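The Rule About Letting Go

I had been at the Waverby rooms for 14 weeks when they gave me the rule book to rewrite, and I can tell you I was not flattered. It was July and cold enough that I typed in fingerless gloves, and the book had been passed along to every new person before me, each of whom had added a page and taken nothing out. It ran to 80 rules. One of them was about soup.

The work itself was plain enough. Gornell paid us to have two arms put flat-pack household things together on a table, over and over, and my employer, Araya, wrote down how it ought to be done so that the next room along could do it the same way and with fewer dents. 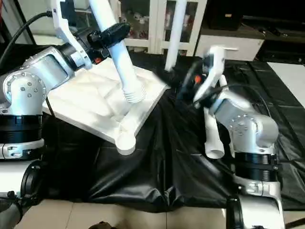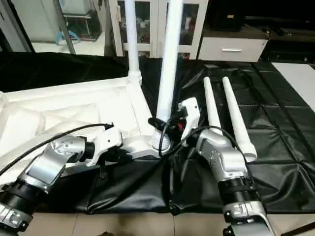

I had a desk in the corridor with a good view of the door and nothing else, and for the first few days I tried to do the whole job from there, with a red pen and a packet of ginger biscuits. I crossed out the soup. I joined up the three rules that all said to check the cables before you start, and made one decent rule of them. I was feeling rather pleased with myself, to tell the truth, until I got to Rule 40, which said only this: "Do not let go until it is held."

Well, I thought, that can go, because what on earth does it mean? Held by what? Held how? A rule ought to be something a tired person can follow at ten to five with a headache coming on, and this sounded more like something you'd find stitched on a cushion. I put a red line through it and went to make tea.

The senior operator was in the kitchen, rinsing the same blue mug she rinsed every afternoon. She had been there since before the heating worked (it had worked once, she said, for most of a spring) and she had a way of waiting for you to finish talking that made you hear everything you'd just said. I told her I was getting through the book nicely. I told her I'd struck out Rule 40.

"Have you," she said, and dried the mug, inside and out. "Come and sit with me tomorrow, then. Bring a jumper."

So I brought a jumper. I sat on a stool behind the yellow line, where Rule 5 said visitors had to sit, and I watched her work for a whole morning. I'd never done that. I had written pages about the arms by then and I had not once stayed in the room longer than it took to hand somebody a form.

What I hadn't understood, from the corridor, was how much of the job is waiting. The left arm would bring a piece in and find the place for it, and press, and you'd think, there, that's done, off you go. And she wouldn't let it off. She'd lean forward with her chin nearly on the controls and she'd wait. Then the right arm would come across, ever so slowly, and take a share of the weight, and she'd wait again, a breath or two, and only then would the first gripper open.

"How do you know when?" I asked her.

"You nudge it," she said. "Tiny bit. If it nudges back, something's got hold of it."

She let me have a turn after lunch, with her hand hovering over the stop button the whole time as though I were a child with a bread knife. I brought a piece in. I found the place. I was so happy to have found the place that I opened the gripper straight away, like somebody throwing confetti, and the piece leaned over with great dignity and lay down on the table. The second one did the same. On the third I made myself wait, and I nudged, and there was nothing there at all, just a loose sort of wobble, and I felt my ears go hot thinking of how sure I'd been.

"Again," she said, not unkindly.

I won't tell you how many goes it took. The light had gone orange in the high window by the time I pushed a piece home and nudged it and felt it push back, and even then I sat there holding on, because I had got so fond of holding on that I didn't want to be the one to stop.

"You can let go of that now," she said.

My mother had been ringing me all that winter. She had sold the house and moved to a unit near the water, and she rang to say the kettle was slow and the neighbours were pleasant, and I would say that's lovely, Mum, I'd better get on. I'd been telling people she was settled. She'd been there a fortnight when I started saying it. I thought about that on the tram going home, with my gloves in my lap, and I rang her from the stop and asked her what she'd had for tea, and then I asked her who she'd had it with, and I waited. It was a fair while before she answered.

The new book came out at the end of winter. Flikel printed it for us with a wipe-clean cover, and there was a small fuss over the colour. I'd like to say I explained Rule 40 beautifully, and I did try, I wrote half a page on it with a diagram. The senior operator read it standing up in the kitchen and handed it back with one line ringed in pencil, the part about nudging, and the rest of it crossed out. So it says this now, and it's Rule 1: "Do not let go until it is held. Nudge it. Wait. Then open one hand only."

The soup rule is back in as well. There was an incident.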